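## 5. The Double Grasp and the Late Stop

We had planned to give this section over to the success rates, and those are still here, in the tables of Section 6. But the part of the project that taught us the most was a fault, and a fairly stubborn one, and we think readers who run two arms over a shared table will get more use out of a patient account of it than out of another column of percentages. We ask for a little indulgence with the length.

### 5.1 What happened

The cup task is the simplest of the four we ran at Andcombe. Two plastic cups, one light blue and one pink, stand toward the back of a white table, and a small metal cylinder stands in front of them. The operator names a color. One arm is to pick up the cylinder and set it into the named cup, and the other arm may steady that cup if the policy (Evby, described in Section 3) decides that it wants the help. Either arm may take either role.

Over the whole study we ran 967 episodes of this task. Of those, 113 ended in a protective stop, meaning that the arm controller cut motion on its own after seeing more force than it had been told to expect. We were ready for a few of these. A finger touches the tabletop, the controller objects, the operator resets, and everyone goes on with the morning. What we were not ready for was how alike most of them looked when we finally sat down and played them back one after another.

The typical sequence went like this. The policy chose to steady a cup. The arm came in from its side with the fingers open, lined itself up on a point between the two cups, and closed. One finger went to the far side of the wrong cup, so that both cups were squeezed together between the fingers. The cups flexed, the measured grip width stopped well short of the width the policy had asked for, and the gripper went on pushing in order to make up the difference. Sometimes a cup popped out sideways. More often the two wedged against each other and the force climbed until the controller stepped in. We came to call this the double grasp, and the name stuck well enough that we use it in the rest of the paper.

### 5.2 The first explanation, and why we gave it up

Our first guess was calibration. Birutė Žukauskas had replaced a wrist bracket on one of the arms in January, and the early double grasps clustered on that side, so it was natural to suspect that the new bracket sat at a slightly different angle from the old one. We recalibrated both wrists, then recalibrated them again with a finer target, and for a few sessions the fault did become less frequent. We were pleased, and we said so in an internal note that we have since had to amend.

The improvement had another source. In those same sessions the operator on duty had been resetting the cups with a wider space between them, simply out of tidiness. Once a different operator took over and the cups went back to standing close together, the double grasps came back too, and on both arms. We repeated the comparison on purpose, wide spacing against narrow spacing with the calibration left alone, and the spacing explained nearly everything that we had credited to the bracket. It is a humbling sort of mistake, and an easy one to make on a setup where a person resets the objects by hand.

### 5.3 Two views that disagree

With calibration out of the way we turned to perception. Evby takes its images from the wrist cameras and from a fixed camera, and it forms a rough outline of each object before it picks a grasp. From a wrist, low and off to one side, one cup will often hide part of the other. The outline module then has to decide where one tumbler ends and its neighbor begins, and with two cups of the same shape, in pale matte colors, against a white wall, it has rather little to go on. In a good many of the replayed episodes it drew a single outline around the pair. The grasp planner did its job faithfully with what it was handed, and centered the fingers on the middle of a wide object that did not exist.

The fixed camera usually kept the cups apart. The trouble was in how the two opinions were combined. We had set the weighting so that the wrist view counted for more and more as the arm drew closer, on the reasonable theory that a near view is a better view. For the cylinder this works nicely. For a pair of cups it means that the better evidence is thrown out at exactly the stage of the approach where it is needed, and a plan that started out sound can drift into a bad one during the last part of the reach. Bongani Modise found this by plotting the intended grasp center against distance to the target. In episode after episode the point began on one cup and slid, quite smoothly, into the space between the two.

We had looked at many of those episodes before and had missed it. The slide is slow, and on video it reads as an ordinary correction — the kind of small adjustment that one is rather glad to see an arm make.

### 5.4 The late stop

Everything up to here is a nuisance and would not have earned a section of its own. The safety matter is what came after the squeeze. The force limit in the Schwerdtfeger controller was set correctly, and in every one of the 113 stops it did trip. In a portion of them, though, the arm that was not involved kept moving for a while afterward. The two controllers passed their stop signals through Iveo, our logging and coordination layer, and Iveo had been given a timeout of 2000 milliseconds for a missed message. When the stop message was delivered, the second arm halted at once. When the message was dropped, the second arm carried on with its current motion until the timeout ran out.

Two full seconds is a long time beside a moving arm. An operator who hears one arm stop and sees the force light come on will naturally lean in to free the cups, and the free arm may at that moment be on its way to the very same spot. Nobody was hurt in our study. We had a rule that hands stay behind the table edge until both status lights are red, and the rule held. We would still rather not have depended on it, and we did not know that we were depending on it until Birutė lined up the two controllers' clocks and saw the gap.

The dropped messages were our own doing. Iveo wrote image data and stop signals to the same queue, and when the queue filled up it discarded the oldest entries without regard to kind. A protective stop tended to come during busy moments, with all the cameras streaming and the policy replanning, so the messages we most needed were sent when the queue was most likely to be full.

### 5.5 What we changed

The stop signal now runs over a hardwired line between the two controllers and does not pass through Iveo at all. We should have built it that way in the first place, and we would urge anyone copying our layout to start there, before touching anything to do with grasping. Iveo still records the stops, on a separate queue that is never trimmed.

On the perception side we made two modest changes. The weight given to the wrist view no longer rises once the fixed camera reports more objects than the wrist does; in that case the outlines from the fixed camera are carried forward and the wrist is used only for fine alignment. We also added a width check. If the planned opening is larger than any single object on the task list would call for, the arm backs off and looks again from a little higher up.

Neither change is clever. The width check in particular only works for objects whose size we know ahead of time, and it would let two narrow items through if together they came to the width of one cup. We have also left the force limit where it was. Lowering it would have stopped the double grasp earlier, but it stopped plenty of good grasps on the cylinder too, and after some days of trying different values we went back to the original.

The arrangement of the cup task is shown in Figure 4, from a wrist and from the fixed camera. Readers may find it helpful to compare how the pair of cups looks in each: from the wrist the pink cup covers part of the blue one and the two appear to touch, while in the fixed view there is a hairline gap between the rims.

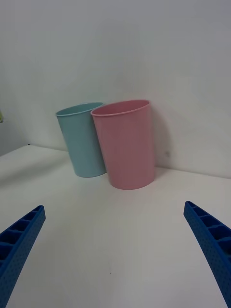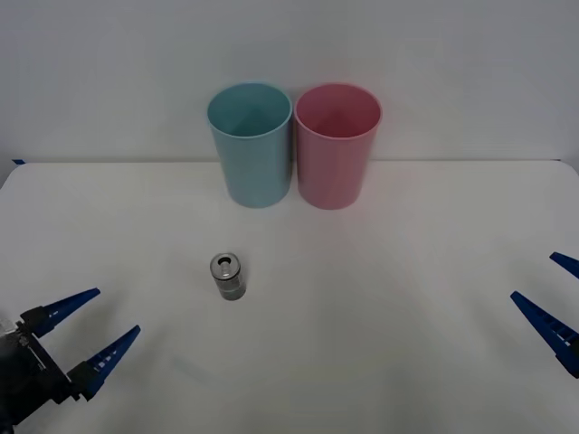
**Figure 4.** Cup task at Andcombe. First image: wrist camera, gripper fingers open, pink cup overlapping the light blue cup. Second image: fixed camera, with both cups near the back of the table, the metal cylinder in front of them, and the two grippers at either side.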